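Comthorpe Safety Desk
29 March 2026

1/ We have paused work with hand-held grippers at our Grekport site following a fault in the right-hand unit. No injuries have been reported.

2/ After 183 sessions without incident, the unit stopped reporting its jaw position while the operator was still closing it. The Cloltelo logging software raised no alarm for six seconds.
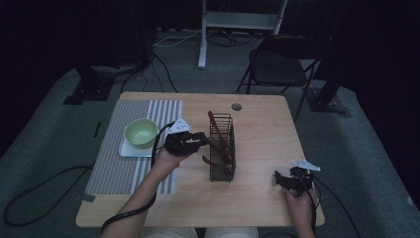

3/ Cable strain is our main line of enquiry. Each gripper has its own black cable, and the right-hand one runs off the side of the table towards the floor – a route we will no longer permit.

4/ Recordings made since the last inspection are being rechecked. Getsemaní Huerta is leading the review with Shevchuk, who supplied the connectors. Findings will be published in June.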